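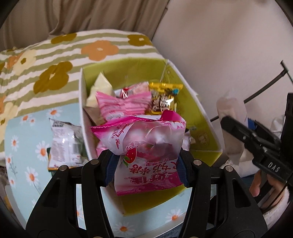
How long does a bag of Zirik freeze-dried strawberries keep after it's opened?

Two to three weeks if you press the air out and close the zipper all the way. In a humid kitchen, count on closer to one, and move them to a glass jar if you have one.

Zirik Whole Slice Strawberries, 68 g bag
Made by Eide in Bridudbridge
Item 493

These are the crunchiest strawberry slices we make, and I still get a little excited every time a tray comes out! The berries are picked ripe, sliced the same day, frozen flat and then dried slowly under vacuum. The slices hold their shape, seeds and all, and they snap when you bite them. Then they melt, and you get that big, tart, jammy flavor you remember from the first warm week of berry season.

Nothing is added. There's no sugar on them, so they taste sharper than candy or strawberry wafers, and some people need a handful or two before they come around. (My kids took one handful.)

What's in the bag
Strawberries. It takes about 538 g of fresh fruit to fill one bag, and that's after the tops come off.

Ways to use them
Crumble them over oatmeal or yogurt right before you eat, or they'll go soft. Grind them to a powder in a clean coffee grinder and fold two tablespoons into buttercream — the color is a wonderful deep pink and you won't need any food dye. They're great in pancake batter too, broken up small. For trail mix, pair them with toasted almonds and dark chocolate and leave out anything moist, like raisins or dates, which will turn the slices leathery overnight.

If you're baking with them, stir them in last. Whole slices on top of a muffin will scorch at 400 degrees, so tuck them under the batter.

Storage
Keep unopened bags in a cupboard away from the stove. Don't refrigerate them. If your slices have gone chewy, spread them on a sheet pan in the oven on its lowest setting for 20 minutes and let them cool completely before you try one.

Allergy note
Packed in the same room as our Flokden hazelnut bites. We clean the line between runs, but please skip these if you have a serious nut allergy.

New this October
The bag now has a wider zipper. The old one was stiff and a lot of you wrote in about it — thank you! The fruit and the weight are the same as before.

Product notes by Borghild Rustad, updated 12/10/2023

Also from Zirik: raspberry crumbles, sour cherry halves, apple sticks with cinnamon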